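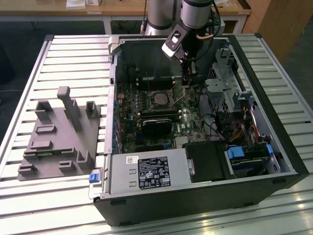 Vitória Loureiro thinks we should drop the blood pressure table from the open day altogether and keep to the food. Her point is that people queue for a plate and then won't queue again for a cuff. I have written it down but I don't agree yet.

Reading time: 2 minutes

7 October 2020

Notes on the Skustton cook-off and health check, mostly for whoever runs the next one. Last time was February, in the Zepeda car park, and the layout was wrong from the start. The stoves went by the gate, so the smoke blew over the nurses' tent all morning. This time the stoves go along the back wall and the tent goes by the gate.

Gandent have agreed to lend the gas rings again. They want them back clean — the last lot went back with palm oil baked on, and Deolinda Patrício got the phone call. Soak them overnight.
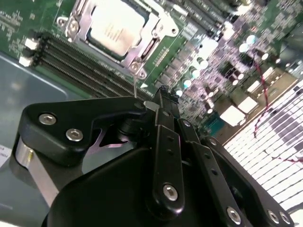
How long does each team get to cook? 90 minutes from the bell, including plating up, and chopping beforehand is not allowed.

Seven teams have signed up. Two want to do groundnut soup, so the judges will taste those one after the other. Plates: 400 ordered, paper, no lids. Trakex are bringing the tables and the sound system and need the side entrance left clear until they have unloaded.

For the health check, the forms are down to one side of a sheet. The old one asked for next of kin and people walked off at that point. Sugar tests have to come before tasting, so the tent must open

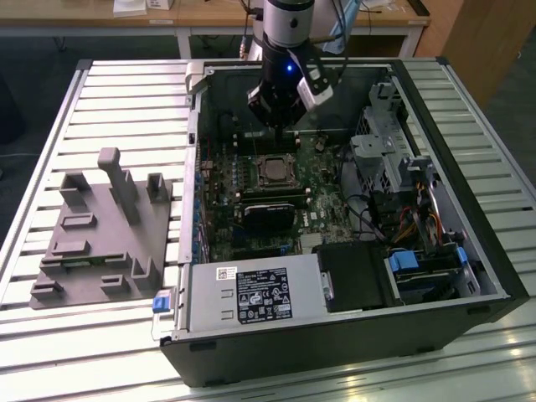
before the first stove is lit, and anyone who has already eaten gets the blood pressure check only. Deolinda will put that on a board at the gate in large letters.

Still to sort out: hand-washing buckets, shade for the judges, a second bell. Ask Vitória whether her cousin's canopy is free.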